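Trovgate Community Boards > House and Home > Kitchens

Thread: Sealing marble worktops, is the expensive stuff any different?

pantrymoth
Posted 2 September 2019

We had a marble top fitted on the island in August and the fitter left us a leaflet for Pritent stone sealer. He wants 200 quid to come back and put it on, and says it needs doing again every year or the guarantee on the stone is void. I asked him to show me where it says that in the guarantee and he said he'd email it. No email so far.

I'm not against paying for something that works. I just can't find a single explanation of what I'd be getting that isn't written by somebody selling it. Has anyone gone without, or used the cheap stuff, and what happened?

Honed finish, pale with grey veins, if that matters.

gasketcase
Re: Sealing marble worktops

Read the guarantee yourself, don't wait for him. Ours covered cracks and faults in the slab and had a paragraph saying stains and etching were nothing to do with them, sealed or not. So the yearly visit protected a guarantee that didn't cover the thing the visit was for.

Derek Haslam
Re: Sealing marble worktops

I fitted kitchens for a good few years and I'd say have it sealed. Marble is porous. Leave red wine or beetroot on bare marble overnight and you will know about it in the morning. Yes the fitter is making money on it, he's allowed to make money. 200 is steep for a single island though. Get another price.

pantrymoth
Re: Sealing marble worktops

Derek, what does he do for the 200 that I can't do with a cloth?

Derek Haslam
Re: Sealing marble worktops

Cleans it properly first, masks up, puts on two coats, buffs off the excess before it dries. The buffing is where people go wrong. If you leave it to dry on the surface you get a haze and it's a pig to get off. Nothing you couldn't do if you're careful. Most people aren't.

limescale_lil
Re: Sealing marble worktops

Sealer does nothing for etching. I'll say it in every one of these threads until I drop. Etching is acid eating the surface, lemon, vinegar, tomato, some bathroom sprays. It leaves a dull patch and you can seal till you're blue in the face, the acid still gets at it. Sealer slows down staining, which is a separate problem. The leaflets blur the two on purpose. If yours says "protects against damage from everyday foods" have a look for the word etching anywhere in it. I bet it isn't there.

pantrymoth
Re: Sealing marble worktops

Just been and looked. Not there. It says "everyday spills" and then there's a photo of a lemon.

gasketcase
Re: Sealing marble worktops

Of course there is.

Rosaire Thibodeau
Re: Sealing marble worktops

We have had ours unsealed since it went in and it is used every day. There are rings on it. There is a dull patch by the sink where someone put half a lime down at a party. I don't find it upsetting. My grandmother rolled pastry on a marble slab all her life and never sealed it with anything.

What annoys me is being told that a stone people have been using in kitchens for centuries can't be trusted near a sandwich without a yearly service contract. If you want it to look like the showroom for ever then marble was the wrong choice and somebody should have said so before you paid.

Derek Haslam
Re: Sealing marble worktops

With respect Rosaire your grandmother's slab was for pastry. Flour and butter. She wasn't putting curry down on it. And plenty of people do mind the rings, it's their money.

limescale_lil
Re: Sealing marble worktops

Butter stains worse than anything! Grease goes in and goes dark and stays there. I'd love to see that slab.

Rosaire Thibodeau
Re: Sealing marble worktops

It is quite dark, yes.

tallboyterry
Re: Sealing marble worktops

Do the water test before you spend anything. Put a spoonful of water on the stone, leave it a quarter of an hour, wipe it off. If there's a dark mark underneath, it's soaking in and sealer might help. If there's no mark, the supplier has very likely sealed it already at the yard, and you'd be paying to have sealer wiped on and then wiped off again. Try it in a few places, because the veins can behave differently from the rest.

I did this with ours after being told it was "completely raw" and the water just sat there. When I rang and asked, the yard said oh yes, we treat everything before it leaves. The fitter went very quiet.

As for day to day, I'm with whoever says put a tray under things. Grease, mustard, ketchup, anything with vinegar in it, it all lands on the tray. It's the cheapest sealer going and you can put it in the sink afterwards. 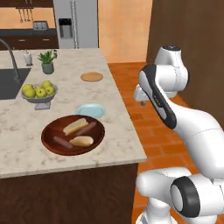
limescale_lil reckoned trays were fine for serving but no help at all with the prep, and it was prep that had wrecked hers: chopping tomatoes on a board with the juice running off the side and sitting there while she answered the phone. She'd go for a board with a groove round it before she bought any bottle.

tallboyterry
Re: Sealing marble worktops

Fair point, and I do have one of those boards. The bottle I've got is Tronuma by the way, came free with something, and I couldn't tell you whether it does anything. I did one half of the utility room shelf with it and left the other half. Can't see a difference. Then again nothing ever gets spilt in there, so it's hardly a trial.

gasketcase
Re: Sealing marble worktops

That's my trouble with all of these. Everybody who swears by a sealer is also somebody who wipes up straight away. You'd need a careless person with a sealed top and a careless person with a bare one, and careless people don't post on worktop threads.

Derek Haslam
Re: Sealing marble worktops

I've seen plenty of careless people's kitchens, I was in them for a living. The sealed ones came up better. I can't give you a graph.

gasketcase
Re: Sealing marble worktops

And were the sealed ones newer?

Derek Haslam
Re: Sealing marble worktops

Some were. I take the point. I'd still do it.

pantrymoth
Re: Sealing marble worktops

Done the water test in three places. No mark on two of them, faint mark on the third, near the end where the fitter had his tools. It went after an hour or so. What does faint mean?

tallboyterry
Re: Sealing marble worktops

Faint after fifteen minutes I'd call fine. It could be that whatever was on there got rubbed off in that one spot. A bit of sealer from a small bottle on that end and leave the rest alone.

Derek Haslam
Re: Sealing marble worktops

Agree with that. Test it on an offcut or somewhere out of sight first as some of them darken the stone, and on a pale honed top a patch will show. If it darkens you're either doing the whole lot or none of it.

limescale_lil
Re: Sealing marble worktops

Don't buy the "enhancing" sort whatever you do. It's meant to darken it.

wetroomwally
Re: Sealing marble worktops

Prothero do a ten year one that my brother-in-law had put on. Never needs touching. Might be worth a look.

gasketcase
Re: Sealing marble worktops

How long has he had it?

wetroomwally
Re: Sealing marble worktops

Since Easter.

Rosaire Thibodeau
Re: Sealing marble worktops

Then we shall look forward to hearing from him.

pantrymoth
Re: Sealing marble worktops

The guarantee has turned up. It's a scan and not a very good one, but I can read most of it. Covers "structural defects in the material". Staining, scratching and etching are listed under what's excluded. Nothing about yearly sealing. There is a line about "maintaining in accordance with the supplier's advice", which I suppose is what he's hanging it on.

limescale_lil
Re: Sealing marble worktops

Ring the supplier and ask what their advice is. Get it in writing. I'd put money on it being warm water and a drop of washing-up liquid.

pantrymoth
Re: Sealing marble worktops

Rang them. Very nice woman, on hold for ages first. She said the slab was treated before it left and they suggest checking it now and then with water, same as Terry said, and topping up if it needs it. She'd never heard of a yearly visit. She's going to email me the care sheet, so that's two emails I'm waiting on if you count the fitter's apology.

I'm not paying the 200. I'll probably get a small bottle for the one end and try it on the offcut, which is currently propping the shed door open. Still undecided about the lemon question. We do eat a lot of lemons.

Derek Haslam
Re: Sealing marble worktops

Go back to him and ask what he'd charge to come and do it if the water test failed. You might find the price has changed.

gasketcase
Re: Sealing marble worktops

Or don't go back to him.

Rosaire Thibodeau
Re: Sealing marble worktops

Cut the lemons on a plate.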